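Thread on the Povel gripper kit, which we have had on a bench arm in Carnville since October. Posts are in the order I wrote the notes. No affiliation, bought at list price.

What you get: a two-finger gripper, a wrist camera, a harness, a driver board and a license for Clullex, the grasp software. Arm not included. Ours is a plain black bracket-and-plate build on an aluminum rail, and the kit's adapter plate fit its wrist without drilling.

Mechanical install took 30 minutes. Four bolts, one connector for power, one for data. The printed guide shows the connectors swapped. They are keyed, so the worst outcome is lost time, but fix the guide.

Software install took most of a Tuesday. Clullex wants its own runtime and will not share a serial bus with anything else. If your arm controller is also on serial, budget for a second adapter.

The kit is sold for bin picking of mixed soft and hard items. That is the claim I care about, so that is what I tested. Mixed items in a paper or cardboard container, no fixtures, no sorting beforehand.

Wrist camera view, fingers open, going in toward a sponge, a duck and a plush toy:
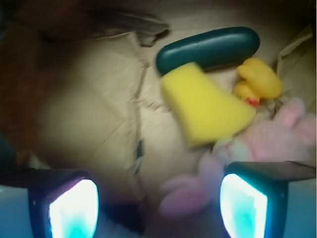
Yasaman Mirzaei wants to know whether the camera exposure can be locked, as hers hunts every time the fingers get close to something pale and the grasp score jumps with it.

Yes, but not from the settings page. It is a line in the camera config file, and it gets overwritten on every update. Save a copy. With exposure locked, my grasp score stopped jumping between consecutive images of the same pile.

The score itself, for anyone who has not used Clullex: a number from the wrist image that says how good a closing position is. You set a threshold. Below it, the arm backs off and tries a new approach angle. Above it, the fingers close.

The default threshold is too low for soft goods. The software is happy to close on a fold of plush and call it a grasp. Raise it and you lose cycle time but gain holds. I would like separate thresholds per item class. Support says this is planned and gave no date.

Test setup for the numbers below: 200 picks, one item per pick, items put back by hand between runs. A pick counts only if the item leaves the container and stays held until the arm reaches the drop point.

Result: 14 failures. Most were on soft items, where the fingers closed on too little material and it slid out on the lift. The rest were on smooth rounded items gripped too near the end.

No failures from the driver board, no dropped data connection, no thermal shutdown. For a kit at this price I expected at least one of those.

Container matters more than the manual lets on. Deep boxes with high walls are a problem, as the gripper body is wide behind the fingers and the planner has to keep it off the walls. Items in corners get skipped.

A shallow container with a rolled rim gives the planner far more approach angles. We use kraft paper with black tape on the rim. It costs next to nothing and gets replaced when the paper gives out.

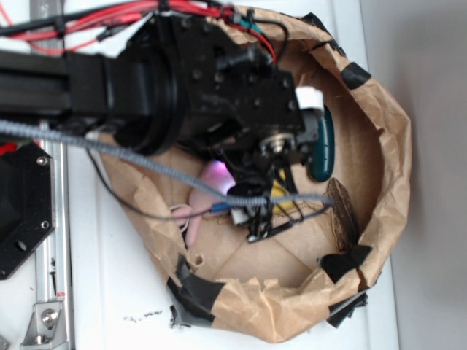

Cable routing is the weak part of the kit. The harness is long enough for a large arm, and on a small one you have slack to manage. There are no clips in the box and no strain relief at the wrist end.

Slack near the fingers is a real issue for two reasons. It can drag on items you are not picking, and it can get into the wrist image, where Clullex treats it as an object. I have watched it score a cable higher than the thing next to it.

You can mask a fixed region of the image, which helps with the fingers themselves. It does not help with a cable that moves. Sleeve it, tie it back along the arm, then run the wrist through its full rotation by hand before you power up.

I asked for a shorter harness. Povel does not sell one. Delić makes a compatible harness in 2 lengths, and the short one is on order. Will add to this thread once it has been on the arm for a while.

Finger pads: fine on sponge and plastic, mediocre on plush. They attach with a single screw each and can be changed without taking the fingers off. Spare pads are sold in sets only.

Closing force is adjustable in software, in steps. The low end is low enough for sponge. The top end is more than I have needed and I have not tested it properly, so no comment on heavy items.

Calibration: the wrist camera has to be calibrated to the fingers once, and then again after any pad change. The routine is short and works the first time if the bench lighting is even. In mixed light I had to repeat it. Do it before you load the container.

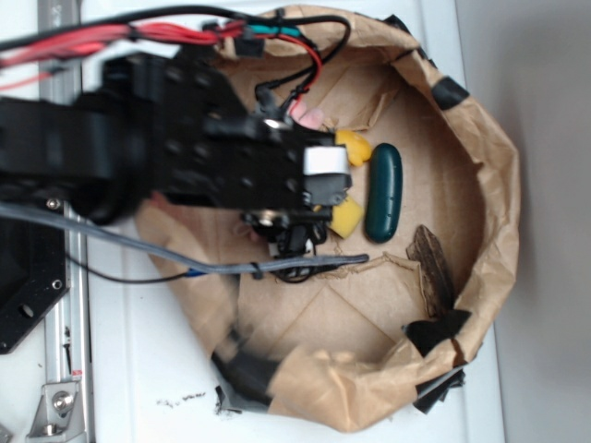
Speed. The default motion profile is conservative and I left it alone for the count above. The faster profile works for hard items. With soft ones the hold gets worse on the lift, so any time saved goes back into retries.

Leaves and other light, flat things are out of scope according to the data sheet, and I agree with the data sheet. The fingers need some thickness to close on. If your bins have flat parts in them, look at a suction tool instead.

Logging is good. Each attempt is saved with the wrist image, the score, the finger position and the motor current. Plain files, readable without Clullex. Finger position plus current was enough for me to flag bad holds before the lift.

That check ought to be in the product. It is a short script: if the fingers close past a set width and current stays low, open and retry. I will post mine once I have removed the hard-coded paths.

License terms: one seat per gripper, tied to the driver board. Swap the board and you have to write to support to move the license. They answered me the same day, but I would not want to depend on that during a production shift.

Who should buy it: a small lab or shop that already has an arm, can edit a config file, and picks mostly firm items out of open containers. Who should wait: anyone with mainly soft goods, at least until there are thresholds per class.

Second question from the replies – yes, it runs without a network connection once the license is activated. Updates can be loaded from a drive. Back up the camera config first.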